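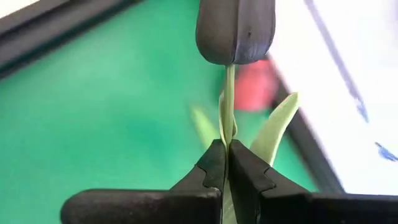
**Ticket 138: Walk-in cooler 2, high temp alarm overnight, clears by itself**

Opened: May 11, 2019
Site: Pandgate Flowers, Horkenside warehouse
Contact: Renata Yáñez
Assigned: Sosina Hadgu
Equipment: Gikenell cooler controller, wall mount, two probes (air and coil)
Priority: normal, changed to high (see entry 3)

---

**1. Customer report (R. Yáñez)**

Cooler 2 has been throwing code 27 at night. The buzzer goes off, the dialer calls my phone, and by the time I get in my car it has cleared. The display says high air temperature. The cooler feels fine when I walk in. Stock looks fine too, mostly tulips at the moment, plus some ranunculus and greens on the back rack.

Cooler 1 is the same box with the same controller and has never done this.

I have already:

- wiped the door gaskets and checked them with a strip of paper
- swapped the bulb, which was flickering and probably has nothing to do with it
- power cycled the controller at the breaker, twice

Please don't tell me to power cycle it again.

**2. Support (S. Hadgu)**

Thanks, Renata. No more power cycling. What I need first:

1. The alarm history. Hold the down arrow until the screen shows HIS, then scroll. Write down the time next to each 27.
2. The time the controller thinks it is now, and the time on your phone.
3. The setpoint and the alarm differential.
4. Whether the evaporator fan is running while the alarm is active. I know that one is hard to catch.

**3. Customer**

Alarms are all between 2:10 and 2:50 a.m. on the controller. Controller clock says 9:14, my phone says 1:30 in the afternoon. So it's off by a lot and I never noticed, since we only look at the temperature. Setpoint is 35 F. Alarm differential is 5.

I don't know about the fan. I have never been in there when it goes off.

Can this be bumped up? We have a wedding order being held in that cooler and I would like to sleep.

**4. Support**

Priority changed to high.

Adding 4 hours 16 minutes to those times puts the alarms between 6:26 and 7:06 in the morning, real time. Does that match your call log? You said "at night," and I want to be sure we are talking about the same alarms.

**5. Customer**

You're right, it's early morning. I checked the phone and the calls are 6:30, 6:41, 7:02, that kind of thing. It was night as far as I was concerned.

Trucks get loaded starting at 6:15.

**6. Support**

That helps. We have two things that could both be happening at that hour: the door is open for loading, and a defrost may be starting on top of it. Defrosts should be set for hours when the door stays shut. With the clock wrong, every defrost lands in the wrong place.

Please read me these from the service menu (hold SET and down together, then enter the code on the sticker inside the cover):

- the defrost start times
- defrost end mode, parameter 118
- maximum defrost time
- alarm delay after defrost

**7. Customer**

Got into the menu. The sticker was inside the cover of cooler 1, not 2, but the code worked.

| Setting | Cooler 1 | Cooler 2 |
|---|---|---|
| Defrost starts | 10:00 p.m., 2:00 a.m., 10:00 a.m. | 10:00 p.m., 2:00 a.m., 10:00 a.m. |
| Parameter 118 | temp | time |
| Max defrost | 30 min | 30 min |
| Alarm delay after defrost | 45 min | 0 min |

They are not the same, and I was told they were.

**8. Support**

Good table, thank you.

Cooler 2 has a 2:00 a.m. defrost by its own clock. In real time that is 6:16, right after your loading starts. It is also set to end on time only, so it runs the full 30 minutes every time, even when the coil is already clear. Cooler 1 stops as soon as the coil probe reads warm enough. And cooler 2 has no alarm delay, so it alarms on heat it made itself.

"Time" and "0 min" are both factory values. Did someone replace or reset this controller?

**9. Customer**

Sepúlveda Refrigeration was out in January after we lost power for an afternoon. The invoice says "reset ctrl, checked charge, OK." I didn't ask what reset meant. Nothing alarmed for months after that though, which is why I didn't bring it up.

**10. Support**

That fits well enough. In winter the dock is cold and an open door doesn't add much heat. Now it does. A reset explains the factory values, and the clock would have started wherever the installer left it.

Steps, in this order:

1. Set the clock. Menu CLO, then hours, then minutes. It's a 24-hour clock even though the history shows a.m. and p.m.
2. Set parameter 118 to temp.
3. Set alarm delay after defrost to 45.
4. Leave the start times alone.
5. Back out with SET. If you let the menu time out, it does not save. The manual is unclear on this.

Before step 2, read me the coil probe (up arrow, screen shows P2). If it shows dashes, stop and leave 118 on time. Ending on temperature with a dead probe can cause worse trouble than you have now.

**11. Customer**

P2 reads 29. No dashes. Did all of it. It timed out on me the first time and I had to start over, so you were right about the saving.

**12. Customer, next morning**

It alarmed again. 6:48 real time, and the clock is correct now. Same code 27. I was there this time. Fan was running. The thermometer I keep on the middle shelf said 37 and the controller said 42.

**13. Support**

Sorry about the second early morning. It's useful that you were there.

There was no defrost anywhere near 6:48, so we can take defrost off the list for this one. What's left is a gap between what the air probe reads and what your shelf thermometer reads. Either the probe is off or it is sitting in air that the rest of the cooler isn't.

Two checks:

- **Ice test.** Fill a cup with crushed ice and a little water, stir, put the air probe in the middle, and wait until the display stops moving. It should settle at 32, give or take one. Don't let the tip rest on the bottom.
- **Location.** Where is the air probe clipped, and what is in front of it? Tell me what kind of stock and how tall it stands. 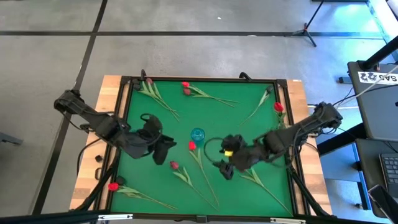
Airflow in a walk-in is easy to lose once the racks are full, and the probe should be in the return air, a hand's width or more off any wall, with nothing parked against it. A low bucket on the shelf below usually does no harm. Tulips with stems left as long as the ones lying across that green surface are another matter, as they will stand well up out of a bucket and the heads can close off the gap under the next shelf. If your probe is behind a row like that, it reads a pocket of still air, and with the door open the pocket can warm up and stay warm after the rest of the box has recovered.

**14. Customer**

Ice test: 32. Held there. So the probe is good.

Location: it's clipped to the upright on the left, by the door, not under the fan. In cooler 1 it's on the fan guard. The one in 2 has a zip tie on it that is whiter than all the other zip ties, so I'm guessing that was moved in January too.

Tulips are racked right in front of it and yes, the heads go up to the shelf above. It's where we put what ships first.

**15. Support**

Then I think that is the rest of it. By the door it gets dock air every time the door opens, and the tulips keep it from mixing.

Please move it to the return side of the fan guard, same as cooler 1. You can do this with the power on, it is low voltage, but switch the fan off at the local disconnect first so you aren't working next to a moving blade. Leave slack in the wire for drips to run off away from the controller. Cable on that model is long enough to reach. If yours has been cut short, tell me before you splice anything.

Expect the compressor to run less after the move. The old spot was reading high, so cooler 2 has been running colder than you asked for when the door was shut. Check the stock nearest the fan for frost damage, greens especially.

**16. Customer**

Moved. Cable was coiled up on top of the box, plenty of it. Some of the ruscus at the back has dark tips, so that may be what you said.

Display and shelf thermometer are now one degree apart with the door closed.

**17. Customer**

Two mornings, no calls. Highest reading during loading was 39. Both trucks were late on the second morning and the door was open longer than I'd like, and it still didn't alarm.

Wedding order went out.

**18. Support**

Good. I'd like to hold this open for a week and have you send one more alarm history at the end of it.

Summary for the file:

- Clock was 4 h 16 min slow, corrected
- Parameter 118 changed from time to temp
- Alarm delay after defrost changed from 0 to 45
- Air probe tested at 32 in ice, moved from door upright to fan guard
- Probe was not faulty, no parts sent

Please photocopy the settings table and tape it inside both covers. After any power loss, check the clock before anything else.

**19. Customer**

Taped. Also put the service code in cooler 2. I've asked Sepúlveda whether they moved the probe and am waiting to hear.

Unrelated, but cooler 1 now says the clock battery is low. Do I open a new ticket for that or can it go on this one?

**20. Support**

New ticket, please. Put "clock battery" in the subject and it will come to me. Don't pull the old battery until the new one is in your hand, or you will lose the settings on that one too.

Status: monitoring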